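Community Help > Automation > Events and demonstrations

Running a hands-on gripper demo for visitors: floor layout, cables, tracking dropouts

Posted by Bianka Kiss in June
Tags: open day, hand-held gripper, fiducial markers, power distribution
Viewed 619 times

We are holding an open afternoon at our site and I have been given the demonstration of the hand-held grippers. Visitors will be allowed to pick one up, put on a headset and record a short manipulation task. I have run the same equipment with trained operators for a long time but never with people walking in off the street, and I would like to get the layout right before the floor plan is frozen.

Facts as they stand:

The room is a single open space with one entrance. Capacity for the event is set at 30 visitors at a time, which is a building limit and cannot be changed. Registration stands at 124.

Two stations are planned, each with a low pedestal, a small set of objects and one host. The grippers carry a cube marker with a black-and-white pattern. The marker pose is read from the headset camera and logged by Rilitum, our recording software. Rilitum drops the track when the marker has been out of view for 268 ms and marks the episode as incomplete.

In a dry run with colleagues from the office, far too many episodes came back incomplete. Trained operators on the same hardware hardly ever lose the track. I suspect two causes: people turn the wrist so that the marker faces away from the head, and people look at whoever is talking to them instead of at their hands. There may be a third cause in the lighting, as the ceiling has fluorescent tubes and I have not ruled out glare on the marker faces.

To get an idea of what others do, I attended the Clivness demonstration session. Their arrangement was less formal than I expected. There was no rope or barrier, people wore the headgear standing up, and the work went on in the same room as the desks and monitors.
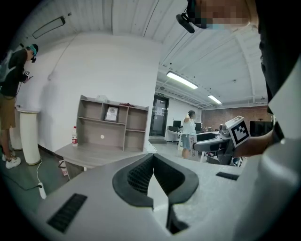 Gripper work at the Clivness session, with a square-patterned marker on the gripper at right.

What I did not manage to find out at Clivness is how they assign floor space and what they do about power. They were busy and I had to leave before the talk at the end. So:

How much clear floor should I reserve per participant, given that each of them has a gripper in the hand and restricted attention?

Is there a sensible way to supply power to pedestals that stand away from the wall? The building does not allow floor boxes to be added.

Should I extend the timeout in Rilitum for the day, or coach the visitors?

I have already read the Rilitum setup guide. It covers a single seated operator and says nothing on groups.

rallis_bench
Member, 14 replies on this board

Taking your points in the order that matters for the floor plan.

Floor space. Have a participant stand on a tape mark, hold the gripper at full reach and turn through a complete circle. Put a second strip of tape where the tip of the gripper passes. Add one step to that. The result is your working circle, and no two circles may touch. Do the measurement with the tallest person you have. For most rooms it means fewer stations than the plan shows, so do it before you print anything.

The circle has to stay clear of the entrance and of the route to it. With 30 people in the room and a single door, your building manager will look at this first. Draw the route on the plan at full width and place the stations in what is left. Check also that nothing stands in front of the exit sign when seen from the far end of the room, including roll-up banners, which tend to arrive on the morning of the event and get put wherever there is a gap.

Power. Look at the left side of your own photo. There is a cable coming from the area of the pedestal, running over the floor to a power strip, and a black cable along the floor as well. For staff who work in the room daily I would let that pass. For the public I would not. A participant in a headset looks forward and slightly down at the hands, and the floor near the feet gets very little attention.

What we do for visitors:

Pedestals go close to the wall, so that the cable run is behind the pedestal and never between the pedestal and the participant.

Where that cannot be done, the cable is laid in a low ramp-type cover over its whole length. Tape alone lifts at the edges by the afternoon.

Power strips are screwed to the rear of a table leg or to the wall. None on the floor.

The participant approaches from one side only. Mark it on the floor with an arrow.

If your pedestals only feed a small lamp or a charger, consider a battery pack inside the pedestal and no cable at all. Ours ran through an afternoon on one charge with two lamps. Test it with your own load, as I can't say what yours draws.

Timeout. Leave it alone. If you raise it, the gaps get filled by interpolation and the files look fine until somebody tries to use them. If the data from the day is not going to be used, then set it to whatever you like, but write this in the session header so that the files are not mixed into the normal set later.

Usex_integration
Member, 3 replies on this board

we had the same problem with visitors, its the wrist. tell them to keep the cube pointed at their own nose. worked for us. also give them something big to pick up first, small parts make people bend over and then the camera sees only the table

glare: matte marker paper. done

dtk_motion
Member, 87 replies on this board

I agree with rallis_bench on floor space and on leaving the timeout as it is. I disagree on moving every pedestal to the wall. With a headset camera, the background behind the marker matters. If the participant faces a plain white wall at close range, the head tracking has few features to work with and may drift, and the drift then shows up as an apparent jump of the gripper. Whether Rilitum suffers from this depends on how it estimates head pose. Test it as follows:

1. Stand a participant facing the bare wall at working distance, gripper held still on the pedestal.
2. Record one minute while the participant slowly turns the head left and right.
3. Repeat facing the open room.
4. Compare the reported position of the marker in the two files. It should not move in either.

If the first file is clearly worse, fix a few printed posters with strong contrast to the wall, at head height. Don't use anything with square black-and-white patterns that could be taken for a marker.

On the incomplete episodes, separate your two causes before you change anything. Rilitum logs the start of each dropout. Have one person keep a written note of when the participant was spoken to, and compare the times. In our case most of the losses fell within host speech. The remedy was procedural: the host explains everything before the headset goes on, says "start", and is silent until the object is placed. Questions from the waiting group are taken between episodes.

Glare is quick to check. Tilt the marker through its full range under the tubes and watch the live view. If the black squares turn gray at some angle, you have glare, and matte stock will cure it as said above. A second cause of poor detection under old tubes is flicker, which shows as bands moving through the live picture. Set the exposure time to a whole multiple of the flicker period.

One item missing from your list is the headset itself. Allow time between participants for wiping it down and for adjusting the strap. We planned for none and ran behind from the third participant on. With 124 registered and two stations, I would work out the total time now – it may be that only a part of each group can record and the remainder watches on a monitor.

Comments under this reply

Bianka Kiss: Ran the wall test this morning. There is a visible drift facing the wall and almost none facing the room. Posters are on order. I also timed one full turn per participant including wiping, and the plan does not fit. We will draw names per group for the recording and put the live view on a large screen for the others.

rallis_bench: Fair point on the wall. In that case put the pedestal with its back to the wall side and the participant between wall and pedestal, facing the room. The cable then needs a cover where it passes the participant, or go to battery.

Bianka Kiss: Battery it is. Station two loses its lamp. I still have to redraw the approach arrows, as the participant now enters from the short side.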